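The block came back in May, in the pocket of a winter coat that Lorraine Wainwright was about to give away.

She put it on the counter at Rallside Toy Rental and told Ruth Heywood it was one of theirs. Ruth, who had managed the sorting there long enough to have opinions about cardboard, turned it over twice and said she had never seen it before in her life.

It was dark blue, with one side red.

"It's a Zanesura," said Lorraine. "My son had the big set."

"The Zanesura blocks are one color each," said Ruth. "It's on the box. It's the only thing on the box."

Lorraine said she was just returning it, she wasn't defending it, and went off to give away the coat.

Ruth carried the block into the back, where Derek Treloar was eating soup out of a mug. Derek sorted by color. He had sorted by color through two owners and one flood, and he had a sheet taped inside the cupboard door that said BLUE WITH BLUE in capital letters, as though someone had once argued for the alternative.

"Blue," he said, before she had put it down.

She turned it so the red side faced him.

"Oh," said Derek, and set his mug aside.

They took it to the long brown table, which had come from the Amaral furniture sale with a smudge on it that Ruth had spent her first month trying to remove and the years since then pretending was part of the finish. The turquoise bin was on it. Derek called the bin blue, Ruth called it turquoise, and the label on the shelf said BLUE/TURQ., a compromise that had taken most of an afternoon.

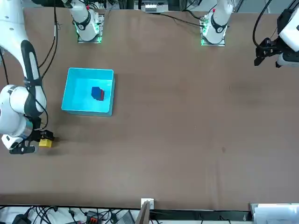
*The block in question, in the bin but not by agreement. Yellow outside it.*

"It can wait in there," said Derek. "Temporarily."

"If it's in the bin, it's in the bin," said Ruth. "I don't see a sign saying temporarily."

"I could make one."

"Please don't make one."

Norbert Hrnčiar came through at 10 with the invoices and was asked for his view. This was a mistake. Norbert had studied philosophy for part of a year and had been waiting a long time for someone to bring it up. He wanted to know whether a thing was the color of most of it or the color of the side you happened to be looking at. He wanted to know what they would do with a block that was half and half. He wanted to know why the sides should get a vote at all, when it was the inside that did the work.

"What's inside it?" asked Derek.

"Well, exactly," said Norbert, and took a cookie.

Ruth said the practical question was what a child would do. A child would look in the bin, see a red side, and assume they'd been handed the wrong bin. Then the parent would call. The parent always called, usually at dinnertime, and usually began by saying it was only a small thing.

Derek said a child would put it in their mouth.

It was decided to write to the manufacturer. Norbert drafted the letter, Ruth took out the word "essence," and Derek signed it. The manufacturer turned out to have been bought by a firm called Tratero, which made shelf brackets, and whose reply was prompt and courteous and concerned shelf brackets. There was a catalog enclosed. It offered up to 700 kinds. Derek read it over his soup for a week and was quieter than usual.

In the meantime, the block stayed where it was. Ruth moved it to the windowsill on her shifts. Derek moved it back on his. Neither of them mentioned this. The yellow blocks, which had never given anyone any trouble, were left out on the table while their betters were discussed, and one went missing for several days and was found under the kettle.

Yichen Lei had been hired for the summer and had been told on her first morning not to touch the blue one.

"Which blue one?" she had asked.

"The red one," said Ruth.

Yichen was nineteen and good at the job in the annoying way of someone who hasn't been told how hard it is. She packed a train set in 4 minutes. She put lids on things. By the end of her second week she had cleared the returns shelf, which Ruth had come to think of as a permanent feature of the building, and had started on the table.

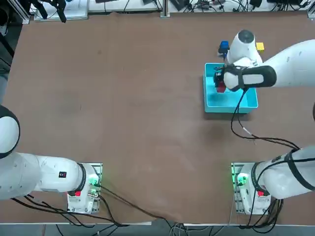
"Does a block with two colors need a bin of its own?" she asked, with her sleeves pushed up and a yellow one in each hand.

"One bin is enough," said Ruth. "Put it in with the others, and write on the lid that the set is mixed."

She heard herself say it. Derek heard her say it too. He came around the cupboard door with the tape still in his hand, because the sheet had been peeling, and looked at her like a man who has watched a bridge get up and walk away.

"Mixed," he said.

"It's one word, Derek. It fits on the lid."

"We've never had mixed."

"We've had mixed the whole time. You've been eating your lunch next to it."

Derek went back behind the cupboard door, where a certain amount of tape was pulled off the roll. Yichen wrote MIXED on the lid in green marker. Norbert, arriving for no reason he could give, asked whether the word described the blocks or the bin, and was handed a box of puzzles to take upstairs.

The set went out the next morning to a family with twins. Ruth filled in the card herself. Under "condition" she wrote good, and under "notes" she wrote one blue w. red side, belongs, and then stood looking at "belongs" and wondering if it was too much. She left it. The pen was running out anyway, and she wasn't going to waste what remained of it on crossing out.

At dinnertime the phone rang.

"It's only a small thing," said the mother of the twins.

Ruth pulled out a chair and sat down. She found she had already picked up a pencil.

"It's the lid," said the mother. "It doesn't quite close."

Ruth told her to press on the left corner and then the right. There was a silence, a click, and some shrieking in the background that might have been delight. The mother thanked her and asked how long they could keep the set.

"Two weeks," said Ruth. "Did they find the one with the red side?"

"They're fighting over it," said the mother. "Do you have another one?"

Ruth said she would have to check with Derek.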